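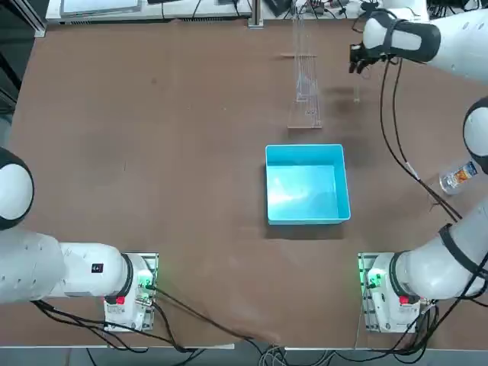 Working Safely Around a Two-Arm Bench: Writing Rules That People Follow
Student project report, Altusby Technical College
Submitted Apr 10, 2018

1. Why we picked this topic

When our group signed up for the automation project we all wanted to make the arms do something clever, and I will admit that writing a set of shop rules was a long way down our list. Then we spent our first two weeks on the bench and found that the old rules were a single laminated sheet with 48 separate points on it, in small print, hanging behind the door (where you could only read it with the door closed). Most of us had signed it in our first year and could remember perhaps the one about long hair. So we asked if we could take the rules on as our project, and our instructors were kind enough to say yes.

2. What we read first

We started with the published standards. ISO 10218 covers industrial robots and how they are built into a workplace, and ISO/TS 15066 goes further into people and robots sharing the same space. We are students and would not claim to have understood all of it! What we did take away is that you look at the whole job, meaning the arm, the tool on the end of it, the part being handled and the table it all happens on. A gentle arm holding something sharp is still a problem.

We also read the bench logbook, which goes back to last June and has 139 entries. Going through it took two long evenings and a good deal of coffee, but it was the most useful thing we did. Only a handful of entries had to do with an arm moving when someone didn't expect it. Far more were about cables, things left on the table, and people not agreeing on who was running the bench.

3. Two arms, one table

A single arm has a reach you can draw as a circle and tape off. With two arms mounted along the same edge, the circles overlap in the middle, right where the work goes and where everybody's hands want to be. We decided early on that the whole tabletop should be treated as one shared zone. Our first draft had a left zone, a right zone and a middle zone, and when we tried it out on classmates they mixed them up within minutes, so that draft went in the bin.

There is a red button on each base. We talked for a long time about who should stand near which, and settled on one person being free to reach a button at all times, with nothing in their hands. We call that person the watcher. The watcher does not type, does not hold parts and does not answer the phone.

Cables got a section of their own. They run from the bases down past the near edge of the table, and some hang from the gripper end and move with the arm. Before any run, the operator follows the gripper cable with their eyes all the way back and makes sure there is slack for the farthest position in the program. Cables at the near edge should be kept out of the place where the watcher stands.

4. The rules we ended up with

We got it down to 15 rules on one page in large print. These are the 5 we ask new users to learn by heart:

Name the operator and the watcher out loud before power goes to the arms.
Keep only what the task needs on the table. Drinks and personal things go on the shelf by the sink.
Hands stay off the tabletop while either arm is enabled, even if it is standing still.
Run every new program at the slowest setting first, from start to finish.
Anyone in the room may call stop, and nobody has to explain why until afterward.

5. Trying them out

Two other project groups, Tsegaye and Prindarero (the groups choose their own names, and we were Trada), kindly used the page for a month. They liked the watcher rule more than we thought they would, although both said it is hard to arrange when only two people turn up. The rule about clearing the table was the one they forgot most. Prindarero suggested a small tray for loose parts, and we have added that to the page.

6. What is left to do

We have not dealt properly with changing the grippers, and we would like next year's group to take that up. The page also needs a version for visitors, who mostly want to know where to stand. Our notes and all the earlier drafts, including the embarrassing ones, are in the project folder on the workshop computer.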